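地域の木材を家具に生かす　メルテン木工協同組合 製品開発室長に聞く

2019-08-21

メルテン木工協同組合は、ガースロープ地区の製材所と家具工房が共同で運営する事業体である。同組合はこの春、間伐材を主な原料とする家具シリーズ「ドリトゥマーノ（Dritumano）」の出荷を開始した。開発の経緯と針葉樹材を家具に用いる際の課題、また今後の供給体制について、組合本部において製品開発室長に話を聞いた。

針葉樹を天板に使うという選択

家具の天板には、ナラやブナなどの広葉樹が使われることが多い。傷がつきにくく、長年の使用に耐えるためである。一方、組合が管理を受託している山林は640ヘクタールで、その大半をマツとトウヒが占める。従来、これらの間伐材は梱包材や燃料用チップとして出荷されてきた。

室長は当時の状況を次のように振り返る。「山から出てくる材の価格が下がり続け、間伐の費用をまかなえない年が続いておりました。手入れを止めれば山は荒れます。材の用途を見直すほかに方法はないというのが、組合員の一致した認識でした」

検討の初期には、床板や内装用の羽目板も候補に挙がったという。しかし、これらの分野には大規模な製造事業者が既に参入しており、組合の設備規模では価格面での競争が難しい。工房の職人が持つ技術を生かせる製品として、最終的に学習机と食卓が選ばれた。

「反対意見もございました。柔らかい木で机を作れば、鉛筆の跡がすぐにつく。そのような品に組合の名を付けてよいのかという意見です。私自身も当初は同じ懸念を持っておりました」

試作は二年に及んだ。マツとトウヒの双方について乾燥条件を変えた試験片を作成し、反りと割れの発生状況を記録した。試験片の総数は969枚に上る。記録は現在も製品開発室に保管されており、新しい材が入荷するたびに参照されているという。

「針葉樹は乾燥が速い反面、急ぐと内部に応力が残ります。加工した直後は平らでも、冬に暖房を入れた途端に動き出すことがあります。乾燥の最終段階で温度を下げ、時間をかけて含水率をそろえる工程を加えたところ、結果が安定いたしました。工程が延びる分の費用については、組合内でかなりの議論がありました」

幅の狭い板を接ぎ合わせる

間伐材は径が細く、幅の広い一枚板を取ることができない。このため、天板には細い板を幅方向に並べて接着する幅はぎの工法が採用されている。工法自体は古くから広く用いられているものであり、組合の工房にも以前から設備があった。

「問題は板の並べ方でした」と室長は説明する。「同じ山の木であっても、日当たりや樹齢によって色が異なります。当初は色の近いものだけを選んで接いでおりましたが、それでは使える材が限られ、間伐材を活用するという本来の目的に反します。そこで、色の違いをある程度は残すことに方針を改めました」

方針の変更にあたっては、販売を担当するバレド商会（Barredo）から、色むらとして返品の対象になるおそれがあるとの指摘を受けた。組合は同商会と協議を重ね、製品カタログに天然木の色調差に関する説明を加えるとともに、店頭に複数の天板見本を置くこととした。

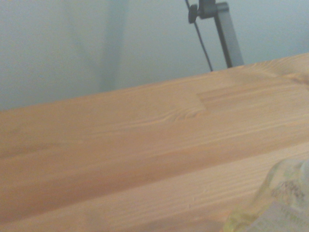
仕上げと日常の手入れ

表面の仕上げについては、塗膜を形成するウレタン塗装と、木に浸透させるオイル仕上げの双方を用意している。前者は水や汚れに強く、日常の手入れは乾いた布で拭く程度で足りる。後者は木肌の感触が残るが、定期的な塗り直しを必要とする。

どちらを薦めるかとの質問に対し、室長は慎重な答えを返した。「ご家庭の使い方によります。小さなお子様がいらして飲み物をこぼす機会が多いのであれば、塗膜のあるものが安心です。ただし、塗膜は一度傷むと部分的な補修が難しくなります。オイル仕上げであれば、軽い傷は細かい紙やすりで整え、油を引き直していただくことができます」

室長によれば、購入者から最も多く寄せられる相談は輪じみと凹みに関するものである。輪じみは、濡れた器を長く置かないことで大部分を防ぐことができる。凹みについては、オイル仕上げの天板に限り、湿らせた布を当てて上から低温のアイロンをかけると、つぶれた繊維が膨らみ、目立たなくなる場合がある。

「必ず元に戻るとは申し上げておりません。繊維が切れてしまった傷には効果がありません。目立たない場所で試し、不安があればお買い求めの店舗を通じてご相談ください、とお伝えしています」

日焼けについての問い合わせも少なくない。マツやトウヒは光を受けると次第に飴色を帯びる。卓上に物を置いたまま長期間使用すると、その部分だけが淡い色のまま残る。組合では、使い始めの数か月は敷物や置物の位置を時々変えるよう案内している。窓際に設置する場合には、薄手のカーテンの併用も勧めている。

学校への納入から得たもの

ドリトゥマーノの最初の納入先は、一般の家庭ではなく地区内の小中学校であった。組合は出荷開始に先立ち、地区の教育担当部局と協定を結び、老朽化した児童用机の天板のみを交換する事業を受託している。脚部は既存の鋼製のものを再利用し、天板だけを間伐材の製品に取り替える方式である。

「学校は、家具にとって最も厳しい環境の一つです。彫刻刀も使いますし、絵の具もこぼれます。掃除のたびに机を引きずります。そこで一定の期間使っていただければ、弱点がはっきりと分かると考えました」

納入後の点検では、角の欠けが予想を上回って確認された。組合は面取りの寸法を見直し、角の丸みを大きくした。また、天板裏面の塗装を省いていたことが反りの一因と判断し、現在は裏面にも表面と同じ回数の塗装を施している。いずれの変更も、その後の家庭用製品に反映された。

交換を終えた天板は、これまでに3,764枚である。取り外した古い天板の一部は、学校の希望に応じて掲示板や棚板に加工し、返却している。

「卒業の際に天板を持ち帰りたいという申し出を受けた学校もございます。制度として定めたものではありませんので、対応は各校の判断にお任せしておりますが、作り手としてはありがたいことです」

供給体制と今後の課題

生産は現在、組合に加盟する工房が分担している。製材と乾燥はガースロープの共同工場で一括して行い、接着以降の工程を各工房が受け持つ。従事者は合わせて25人で、繁忙期には乾燥工程が全体の進行を左右する状況にある。

組合では11月に乾燥設備の増設工事を予定しており、完成後は受注から出荷までの期間がおよそ半分に短縮される見込みである。ただし、室長は増産そのものを目的とするものではないと強調する。

「伐り出せる量は山の側で決まります。注文が増えたからといって、計画を超えて伐ることはいたしません。お待ちいただく期間が生じることについては、販売店にもご理解をお願いしております」

人材の確保も課題として挙げられた。工房の職人には高齢者が多く、板の木取りや接ぎ合わせの判断は経験に依存する部分が大きい。組合は工程ごとの作業手順書の整備を進め、若手が複数の工房を順に回って学ぶ研修を設けた。研修の期間は一年で、修了後の配属先は本人と工房の双方の希望を踏まえて決定する。

「手順書に書けることと書けないことがございます。木目の向きをそろえるという一文は書けますが、どの板とどの板を隣り合わせるかは、実物を前にして先輩と話をしなければ身につきません。研修を一年としたのは、春の材と冬の材の両方に触れてもらうためです」

次の製品としては、食卓と組み合わせて使用する長椅子の試作が進められている。座面には天板と同じ幅はぎ材を用いるが、荷重のかかり方が異なるため、厚みと支持材の間隔について試験を続けている段階である。発売の時期は未定としている。

（聞き手・構成　メルテン木工協同組合 広報室）

製品の手入れおよび修理に関するお問い合わせは、お買い求めの販売店またはバレド商会の相談窓口で受け付けています。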